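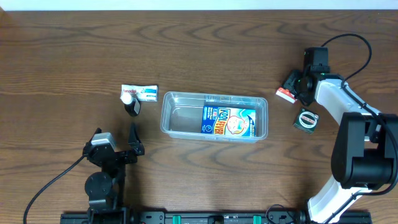
## 6. Tidying the medicine tray

This section covers the tray chore on a Pindura two-arm bench. Small boxed goods go into an open, clear container and the arms return to rest. It is one of the few household chores the bench can be trusted with at present, and it still needs a person in the room.

### 6.1 Before you start

1. Clear the table of everything except the container and the items to be packed.
2. Place the container in the middle, long side facing the rail, where both arms can reach it.
3. Check that the rail clamps are tight.
4. Check that each arm's cable can move freely through its full reach.
5. Use cartons with flat sides where you can. Boxes of cooling patches and tablet cartons are good first items.

**Caution:** Use sealed packs only. Do not let the bench sort, count or hand out medicine. It packs by shape and does not check doses or expiry dates.

### 6.2 Running the chore

1. Select **Tray** in the Cosgrove panel and set the speed to 2.
2. Load the largest item first. A Kool Fever box laid flat takes up much of the container, and the smaller cartons have to fit beside it.
3. Let one arm work at a time. Keep the other well away from the container until its turn.
4. Watch each carton as it comes up to the rim. If it is tilted, press **Hold**, straighten it by hand with the arm stopped, and press **Resume**.

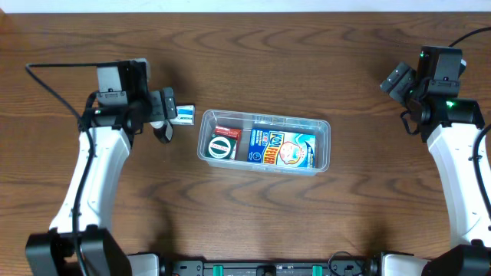

5. When the last item is in, press **Park** and wait for both arms to stop before you reach across the table.

**Note:** Small bottles are harder than boxes – the fingers tend to tip them. Pack bottles by hand if the grip fails after 2 tries.

### 6.3 What to expect

A person can fill the same tray in 8 seconds. The bench takes 40 seconds for each item at speed 2, and longer if it has to try a grip again. Maxine Tipoki, who ran our kitchen and pharmacy shelf trials, rates the chore as "usable, supervised." Laundry and dishes are not rated yet.

Inspect the finger pads every 2,000 picks. Replace them if the surface is shiny or split.

### 6.4 If an item is dropped

1. Press **Hold**.
2. Pick up the item and check the pack for damage.
3. Set it back on the table, clear of the container, and press **Retry**.

Report repeated drops to Yogesh Mishra at the Skevbridge service desk, with the panel log attached.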